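Skorkus Refurb, bench inspection checklist, desktop towers
Unit tag 2409. Work order 1319. Inspector: Oranuch Chaimongkol

Fill in before anybody picks up a screwdriver. OK / FIX / HOLD, comment after. Leave nothing blank, write n/a.

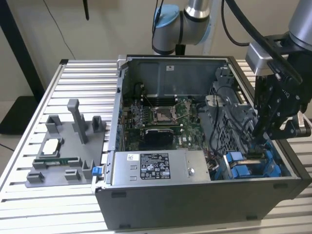 SKORKUS, BENCH 4 — 14/07/2024

1. Power cord off, cord out of the room side of the bench. OK. Hung on the hook.

2. Power button held down after unplugging. OK

3. Wrist strap clipped to bare metal, tested. FIX. Strap tested bad twice, swapped for the Skiter one from the drawer. Old strap in the bin, pls dont fish it out again.

4. Tower flat on its side, open side up, not rocking. OK. Nothing under it.

5. Side panel stored away from walkway. OK, on the rack, edge facing the wall.

6. CPU socket. HOLD. No CPU in it and no cap on it. Keep fingers, sleeves and loose screws away from the contacts. Cap to be found before this one moves anywhere. Clelteo sells them in bags, we should just have a bag.

7. Socket lever and retention frame, look for bends. OK by eye, want a second look under the lamp.

8. Power supply. Label readable, housing not dented at the screw end. OK. Reminder that we do NOT open the supply itself, ever, whole unit comes out or it stays in. Limit for the bench outlet is 120 V and the label gets checked against that before any power-on. Not done yet, see 15.

9. Graphics card seated, bracket tight. OK to the touch. Fan not spun by hand.

10. Blue tabs and caddy handles. Check for cracks, check they spring back. One plastic tab at a time, no prying with metal tools. Comment: last batch had two snapped and it was all hurry.

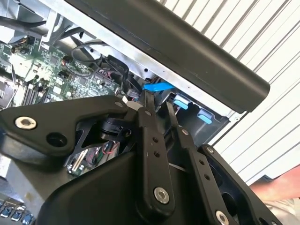
Item 10, blue tab. Memory slots and board on the left.

11. Cables near the board. FIX. The black ones loop up high and will catch the panel on closing. Tuck and tie, dont pull tight. No tie over a memory slot.

12. Memory slots, latches move, no dust plugs. OK, blown out with the hand bulb. Canned air is out till September, Akbari shorted the order again.

13. Sharp edges. Rim of the case is thin sheet metal. Gloves for lifting, gloves off for connectors. One scratch reported this month, not on this unit, logged in the book.
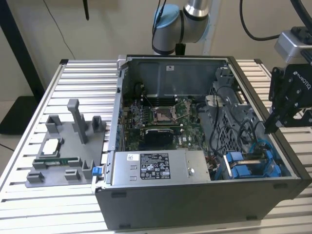 14. Drive bay and data cables. Any drive that comes out gets bagged and tagged with the unit number the same minute, not after lunch. Look at the plug ends for cracked clips and dont bend a SATA cable sharp to make it fit. The blue one by the drive carrier curves around close to the lower right corner, so mind it when the carrier slides, and keep the red and black wires between the carrier and the power supply out of the track too. FIX — needs one tie, low down.

15. Label check against outlet, then power-on test. HOLD. Not before item 6 is cleared. No exceptions for "just a quick one".

16. Bench grooves checked for dropped screws. FIX. Screws go down in the dark gaps and you dont see them. Run the magnet along each groove, left to right, both sides of the tower. Screws go in the tray, tray gets a lid.

17. Bench area clear of food and drinks. OK

18. Fire extinguisher reachable, tag in date. OK, tag good. Box in front of it moved to storage, keep it taht way.

Result: HOLD
Open items: 6, 7 (lamp), 11, 14, 15, 16
Recheck by: next shift, same inspector if possible
Signed: O. Chaimongkol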